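Rollow Round Meeting Table, White

Sold by Jomden Office, new and refurbished

I've had one of these in my own office since June, so this page is going to run a bit long (sorry, I like this table!). The Rollow is the big white round one, made for open-plan rooms where people drift over with a laptop and end up staying until lunch. The top comes in two halves and bolts together with 18 bolts, all in the box. Get a friend to help you lift. 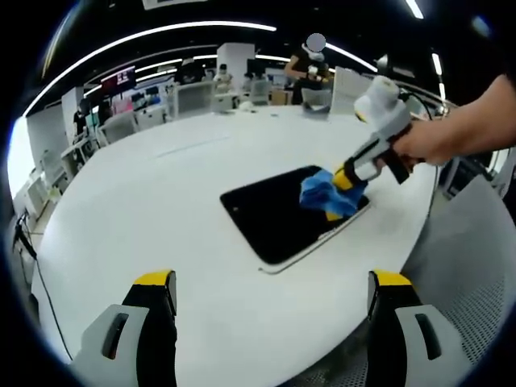 The white finish is my favorite part. Coffee rings come off with a damp cloth and a drop of dish soap, and glare has never bothered me, even on bright mornings. Please skip the scouring pads, though. I ruined a sample piece that way in nearly 5 seconds.

Cordier makes a felt cover for it. I'd save your money.

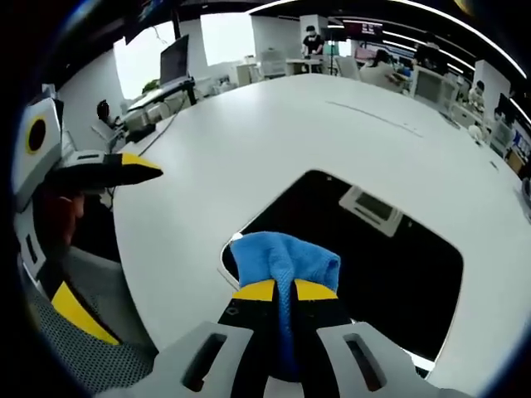

Cables were what sold me. You drop your cords straight down through the top and they stay out of everybody's elbows. The cutout is a big rectangle with rounded corners, so you can get a whole hand in there with a blue microfiber cloth and chase out the crumbs. Ask for the Pomix tray if you want something underneath to hold the slack.

Price is $900 with delivery, and we usually ship in four days. Tarek El Sherbiny handles orders of more than one table, so ask for him when you call, preferably before noon.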